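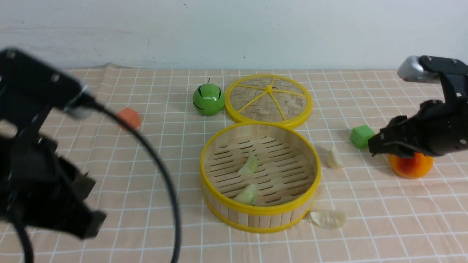

Igor Šimek objects that the section on loading comes too late in these notes, and that anyone who has torn the bottom out of a dumpling will want it first. He would put spacing on page one and leave the parts of the basket for the appendix. The order has been kept, as the loading rules refer to the floor and the lid by name, but readers who already know the equipment can start at Loading.

Kerkus Kitchen Course
Unit 4: Bamboo steamers and filled dough
Handout to accompany the practical

Scope

This unit covers the single and stacked bamboo basket used over a pan of boiling water. Metal steamers are treated in the next unit. Folding and pleating were covered in Unit 3 and are repeated only where the fold affects how the piece sits in the basket.

Parts of the basket

Wall. A round band that carries the weight of any basket placed on top. The basket shown has vertical slats around the side and a yellow rim at top and bottom. The lower rim sits on the pan or on the rim of the basket beneath. Check both rims on a flat surface before use. A basket that rocks will leak steam on one side and cook unevenly.

Floor. Woven strips with openings between them. Steam enters here. The openings in the basket shown are long horizontal slots. A slotted floor passes steam freely but gives soft dough a narrow edge to sink over, so a liner is advised for thin wrappers.

Lid. Flat or slightly domed, with a woven center. Woven bamboo lets part of the steam out and takes up part of the moisture, and drips onto the food are fewer than under metal. Spokes, where fitted, stiffen the lid and have no effect on cooking. While loading, the lid is laid next to the basket where it can be reached with the free hand.

Fit. The lid should drop onto the basket without being pressed. A lid that has to be forced when dry will jam when swollen. Set it aside and tell the instructor.

Preparing a new or stored basket

Rinse the basket and lid in plain water, no soap. Steam them empty over boiling water until the smell of raw bamboo fades. For a basket that has been in storage, inspect the inner wall and the underside of the floor for dark spots. Surface marks that brush off with salt are acceptable. Spots that go into the fiber are not, and the basket is discarded.

Loose splinters on the floor are trimmed with scissors. Do not pull them, as the strip will open along its length.

Water and pan

The course pan is the Skoson wide pan with 3000 ml of water. The water level must stay below the floor of the lowest basket at a full boil. Test this with the basket empty: bring the water to a boil, set the basket in place, wait a short time, lift it, and look at the underside of the floor. Steam leaves an even damp surface. Splash leaves beads and pale streaks, and means that water should be removed.

Top up with boiling water only. Cold water stops the steam, and the dough goes on resting in a cooling basket, where it turns sticky.

Liners

Three types are in common use.

Perforated paper. Lastik rounds are kept in the drawer under the scale. Choose a size that leaves a gap along the wall. Paper that reaches the wall blocks the outer ring of the floor.

Leaves. Cabbage or lettuce, one layer, thick ribs removed. Leaves release water and are unsuitable for open-topped pieces.

Oil. A thin film brushed on the strips. Adequate for thick wrappers. It is hard to wash out and will go stale in storage, so oil is not used in the course baskets.

Loading

Lay each piece with its broadest face down. A crescent with a flat base stands with the pleats up. A crescent without a base is laid on its side, and the pleated edge is turned so that it does not touch the wall.

Leave a finger's width between pieces and the same between each piece and the wall. Dough swells while steaming, and two wrappers that meet will bond. They can seldom be separated without a tear. A piece close to the wall may stick to the slats on one side only, and this is often missed until it is lifted.

Start in the middle and work outward. The basket in the picture holds 2 pale green pieces, one near the middle of the floor and one closer to the front wall. The second is the one to check for clearance before the lid goes on. The white pieces are still on the cloth.

Do not mix wrappers of different thickness in one basket. Color is not a guide to thickness. Green dough may be tinted with spinach juice, pea powder or tea, and each takes up water differently. Keep one color per basket until the cooking time for that batch is known.

Pieces waiting on the table are kept on a floured tray and covered with a damp towel. A plain cloth is acceptable for short waits with thick dough. Thin wrappers will dry at the pleats first, and dried pleats stay hard after steaming.

Timing

Timing starts when the lid is on and steam is visible around its edge, not when the basket goes on the pan. The reference time for the course filling in a thick wrapper is 11 minutes. Halás gives a shorter time in his tables, measured with a smaller piece and a raw vegetable filling. Use his figure for vegetable pieces of that size only.

With stacked baskets, the lower one finishes first. Swap the positions halfway through. Opening the lid during the first half of the time is a common cause of collapsed wrappers.

A cooked wheat-starch wrapper is translucent with a slight gloss. Some starch doughs look similar before cooking, and the surface alone is not proof. Cut one piece from each batch and check the center. Meat fillings are checked with the probe thermometer.

Unloading

Turn off the heat. Lift the lid away from you, far edge first. Take the basket off the pan and place it on a plate. Wait roughly two minutes before lifting the first piece, so that the wrapper can firm up. Lift from beneath with a thin spatula. Tongs mark the dough.

Cleaning and storage

Brush the floor along the strips with hot water. Remove starch from the slots with a wooden pick. Stand the basket and the lid on edge, separately, with air on both sides. Baskets are stacked only when fully dry, and the shelf above the dishwasher is not to be used.

Faults and likely causes

Wrapper torn underneath: no liner, lifted too early, liner dry at loading.
Wrapper wet on top: metal lid used, lid blocked by a towel, basket left on the pan after the heat was off.
Pieces joined: spacing too small, basket moved while loaded.
Filling underdone in the upper basket: positions not swapped, low boil, pan too narrow for the lower rim.
Scorched lower rim: basket wider than the pan, flame reaching up the side.

For the practical

Bring an apron and a thin spatula. Work in pairs, one basket per pair. Record the wrapper type, liner, water level and time on the sheet, and leave the basket on the drying rack with the sheet underneath.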